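Gripper loses force during hold, no fault raised
Print this thread | E-mail this thread
Last updated: 2023-06-23

cusuga
Two-finger gripper on our Flevar cell. It picks fine, then the grip force sags during the hold and the piece slips. The controller never raises a fault. 19 drops in 200 cycles. Force is set to 12 percent, any higher and it dents the food.

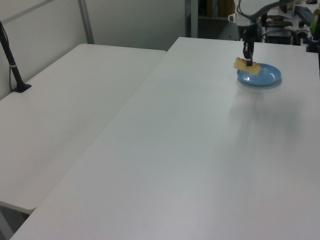 Holding over the plate, piece tilted in the fingers.

korkine_dan
Tilt like that says you're gripping off center. Fix the pick point first.

cusuga
Tried it. Centered picks drop too, only later.

D. Fothergill
I disagree with Dan. We had this in April on a Posovari gripper. The driver cut the motor current after 5 seconds to save heat, and the status bit still said "gripped." Check the hold timeout.

korkine_dan
Could be both. A tilted piece still slips sooner.

D. Fothergill
Sure, but a status bit that lies is a safety matter. I'd stop running it near people until that's fixed.

cusuga
Found the timeout, it was on by default. Turned it off, no drops so far - motor is running warmer though. Still no fault if I pull the piece out by hand. Ticket is open with Flevar.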